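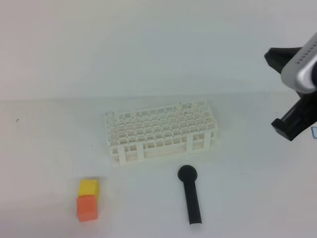 The Rack

The inheritance came to Padmavathi Thevar in a box that had once held Vanhove crackers, and it consisted of the laboratory.

"Laboratory" was her uncle's word. For 25 years he had sold floor wax in Flullville, and for 11 of those years he had also worked, in the evenings, on a floor wax of his own. It was going to be called Floment. It was going to smell like rain and stay down for a decade. The family had learned not to ask, because he would answer.

She unpacked it on the white table in the spare room. There was a test tube rack. There were 18 notebooks, a funnel, and a letter from the Noltar company thanking him for his interest and wishing him luck in a tone that suggested he would need it. At the bottom, rolled in a dish towel, was a black thing with a round head and a long straight handle.

"What is it?" asked Senthil Chowdary, who lived downstairs and had carried the box up, and who felt this entitled him to tea and a full explanation.

"I was hoping you'd know. You're the engineer."

"I do drains."

"It could be for drains."

He picked it up and considered it. He pressed the round end on the table, the way you would stamp a passport, and looked at the table. It had not been stamped. He held it to his mouth and said "Good evening, Flullville," and put it down again, a little embarrassed by how much he had enjoyed that.

"A masher," he said.

"What would he mash?"

"Wax?"

They turned to the notebooks. Her uncle had beautiful handwriting and no index. The early volumes were all proportions and temperatures, with now and then a remark about the weather or the price of gas. By the fifth, the remarks had begun to crowd out the proportions. By the ninth he was mostly reviewing restaurants. Under a heading that promised the results of a batch made in January, he had written two pages on a bowl of soup, and then, in a smaller hand, "Batch no good. Stuck to dog."

"There was a dog?" said Senthil.

"The neighbor's."

"Was it all right?"

"Very shiny, I believe."

He drank his tea and read on. He was the kind of reader who moves his eyebrows. Padmavathi, meanwhile, wiped the rack with a damp cloth, working a corner of it into the square holes one after another, until she understood how many there were and stopped. She had a clear memory of this rack. She had been seven, and he had let her plant a bean in it – a bean in cotton in a tube, third hole from the left – and every morning for two weeks she had gone in before breakfast to see whether it was a beanstalk. It had come up as a small bent green question and then died over a long weekend. He had entered it in the book. She knew he had, because he had made her sign.

"Is there a bean?" she said.

"Where?"

"In the notebooks. Look for a bean."

It took him the rest of the pot. The bean was in volume six, between a failed emulsion and a complaint about parking. "Subject vigorous on day four," her uncle had written. "Lab assistant optimistic. Subject deceased, day 16. Lab assistant informed. Took it well, asked for 300 more." Her signature was underneath, in crayon, with one of the letters backward.

"Three hundred," said Senthil.

"I thought scale was the problem."

"Did you get them?"

"I got a pack of gum."

He turned the page, politely, so that she could have a moment with her face. On the other side was a drawing. It had a round head and a long handle, carefully shaded, with arrows. They both leaned in. Beside it, in the beautiful handwriting, her uncle had written: "Bought this today from a man outside the hardware store. Excellent weight. Must find out what it is."

Senthil laughed first, which she held against him for years.

He took the box down to the recycling when he left, and she kept the rest. The notebooks went on the shelf, in order. The funnel went to the kitchen, where it was put to honest work on lentils. The rack she left on the table with the black thing lying in front of it, and when people came by and asked, she told them it was part of the process.

In the morning she bought beans.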